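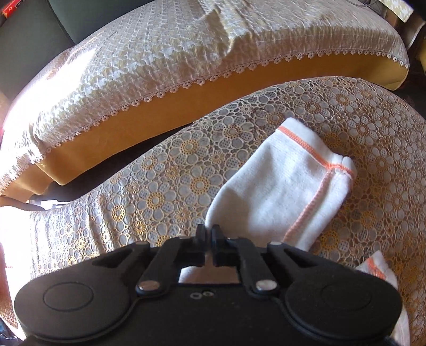
Evach Housekeeping Team: Laundry Tips

White socks with a colored seam, like the orange stitching on this one, are easy to pair if you sort by the stitching first.

Turn each sock right side out before folding. Unroll the cuff and smooth the creases with your hand. Lay the two socks together, heel on heel, and fold them in half. Don't ball them up, as it stretches the cuff.

Thick cotton takes longer to dry than it looks. Feel the toe before you put a pair away.

Keep singles in a bag on the laundry shelf. Check the bag every 2 weeks.

Miklós Medve
Updated April 21, 2020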